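Progress report to the Jestelora Fund, second period
Prepared by Sushil Chaturvedi, 8/14/25

## Where we stand

The grant pays for a trial of refill stations for laundry and cleaning products in two towns, Brarkura and Sindotura. The claim in the original application was that people would bring their old bottles back if refilling was cheap and close to home. I did not write that application, and I said in my first report that I had doubts about it. I still have them, though some are smaller than they were.

Both stations are open. Brarkura has been running since the start of the period without a long break. Sindotura opened late, lost its pump for a stretch, and is now working again. The money is being spent at the rate you approved, and I am not asking for more.

## Brarkura

The station is inside the Farkas hardware store, between the paint counter and the key machine. The store gave us the floor space free for the trial. We have 200 households signed up, which was the target, and I would ask you not to read too much into that. Signing up costs nothing and comes with a coupon. A household that signed up, used the coupon and never came back still sits on the list, and the original plan gave us no way to take it off.

The number I trust more is repeat visits. Of the households on the list, 44 have refilled more than once. That is lower than the application promised and higher than I expected. Most of the repeat customers live within walking distance or were already in the store for something else. I see very little sign that anyone drives across town to refill a bottle of detergent, and I wouldn't do it myself.

The store manager believes the station brings people in who then buy other things. She may be right. She has no sales figures that would show it, and the months in question are also the months when people paint fences. I have asked her to keep a simple tally at the register through October, and she has agreed to try.

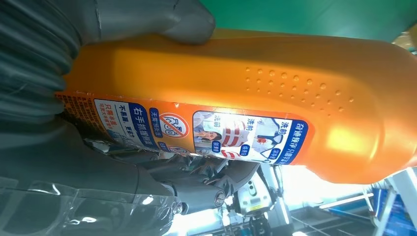
Price is the part I would push hardest on. At Brarkura a refill costs less than a new bottle at full price. It does not cost less than a new bottle on sale, and the supermarket down the road has something on sale nearly every week. People here watch those flyers closely. When we talked to customers who had stopped coming, the sale price came up far more often than the trouble of carrying a bottle to the store. The application spent four pages on convenience and one paragraph on price, and I think that was the wrong way around.

## Sindotura

This site has been a headache. The station stands in the lobby of the community pool, a spot picked before I joined the project because of its foot traffic. The traffic is real. It is also mostly children with wet hair and parents who want to get to the car. A person leaving a swim lesson does not have an empty detergent bottle with them unless they planned ahead, and few do.

The pump failed in the third week. The supplier took 35 days to send the right part, after first sending a wrong one. During that time we had a paper sign on the machine and a phone number to call. The pool's front desk put up with a lot of complaints that should have come to us, and I have apologized to them.

Since the repair the station has worked, but use is low. I don't want to blame all of this on the breakdown. Use was low before it too.

We looked at 2 other locations in Sindotura, a laundromat and a small grocery. The laundromat makes more sense to me. People already arrive there with detergent in hand and then sit for an hour. The owner is willing but wants a share of the sales, and the current budget has no line for that. I would like your view before I talk to her again.

## The waste question

The fund asked us to report how much plastic the trial has kept out of the trash. I can give you the number of refills, but I would rather not turn it into a weight of plastic saved. The usual method treats each refill as one new bottle not bought. That is generous. Some people top up a bottle that is half full. Some refill here and buy a new one on sale as well. One man told us cheerfully that he now keeps two kinds in the garage.

There is also the matter of what we bring in. The concentrate comes in large drums, and the supplier says they are taken back and used again. I have asked for records of this twice. What I got was a leaflet. Until I see the records I am leaving the drums out of any claim we make in public, and I have asked that the line about "zero waste" come off the station signs. It is off at Brarkura. The Sindotura sign still has it and will be changed this month.

## Spending

Staff time is on budget. Repairs are over, entirely on account of the Sindotura pump, and the overrun has been covered from the printing line. We had planned a second round of door flyers and I canceled it. The first round brought sign-ups, but I could not find that it brought a single extra repeat visitor.

## Next period

- Try a lower refill price at Brarkura and leave it in place long enough to tell whether it matters.
- Decide whether to move the Sindotura station or close it.
- Get the drum records, or find a supplier who keeps them.
- Call a sample of the households that signed up and never returned.

I need an answer from you on the laundromat and the revenue share before we can plan the move. If the answer is no, I would sooner close Sindotura early and return what is left of its budget than run it at the pool for another season.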